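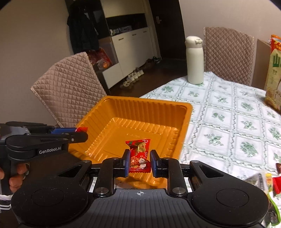

Red wrapper and the orange tray, dining table

From: Diane McIntyre
To: femham-residents
Date: Tuesday, October 22, 2019
Subject: Re: Re: Keyless locks for the side doors

Mervin Lévesque wrote:
> Following up on the meeting. Drilley have sent a revised quote for
> replacing the mechanical locks on both side doors and the bike room
> with their keypad units. It comes to a bit over 3,000 installed, and
> they'll hold the price until the end of the month. Every household
> gets its own code. If somebody moves out we delete the code and that
> is the end of it, no rekeying. The units use 256-bit encryption so
> they're a good deal more secure than what we have. Drilley say the
> batteries are good for two years.
> Unless there are objections I'd like to tell them yes on Friday.

Mervin, you asked for objections, so I have a few.

I went back through the quote twice looking for what the encryption is supposed to do for us. It covers the signal between the lock and the phone of whoever manages the codes. Fine. The person standing at the side door at midnight is pressing buttons with a finger, and what stops him is a four-digit code that half the building will have given to a dog walker by Thanksgiving. I don't see 256 of anything helping with that.

The bigger thing is the doors themselves. Anyone who uses the north side door knows you can open it with a hip when the weather is damp. The latch barely reaches the strike plate, and the strike is held on with short screws going into trim. I took one out to look. It came out with my fingers. A new lock, keypad or otherwise, gets bolted to the same door and latches into the same plate. Drilley's quote has a line that says "existing frame hardware to be reused." So we'd be paying for a very smart lock on a door that doesn't close.

I called Després and asked what they'd charge to fix the strikes properly – long screws into the stud, a heavier plate, adjust the closers so the doors pull shut. They said they'd want to look first (fair enough) but that it's an afternoon's work for one person. They also said they could rekey the cylinders on the same visit to a restricted keyway, where the blanks aren't hanging on a rack at the hardware store and copies need a signed card. They have not sent anything in writing and until they do I'd treat it as talk, same as I would with Drilley. 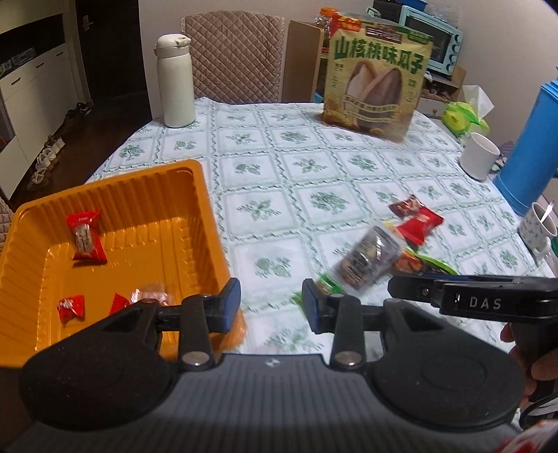

On the batteries, two years in what? Karine Bélanger's sister is at Dokbridge, where they put in something similar, and I asked Karine to find out how it went. The answer was that the first set lasted 15 months, and the second set died in the cold snap in March with people standing outside. There's a key override, but no one could say who had the key. I know that's one building and maybe a different model. I would still like Drilley to tell us what temperature they tested at, and who we call on a Sunday.

Then the question of who does the codes. Mervin's note says "we delete the code." Who is we? At present there are 46 keys signed out according to the binder, and the binder has Diane Melnyk down for a unit she left before I moved in. (For the newer people, that was the other Diane. I still get her catalogs.) If we can't keep a binder up to date I don't have much faith that we'll keep an app up to date. Also, whose phone is it on, and what happens when that person sells?

I'm not against keypads. For the bike room I can see the point, people forget that key all the time, and it's a decent metal door in a metal frame. Uyên Bạch suggested at the meeting that we try one there first and leave the side doors alone over the winter, and I thought that got talked over pretty quickly. I'd vote for it.

What I'd ask for before Friday:

- the Drilley quote broken out by door
- their answer on cold weather, in writing
- a written price from Després for strikes, closers and rekeying
- a name for who manages codes, plus a backup

A price that's only good until the end of the month has a way of still being good in the next one, so I wouldn't let that rush us.

And could whoever is propping the north door with the paint can please stop. I've moved it to the boiler room.

Diane McIntyre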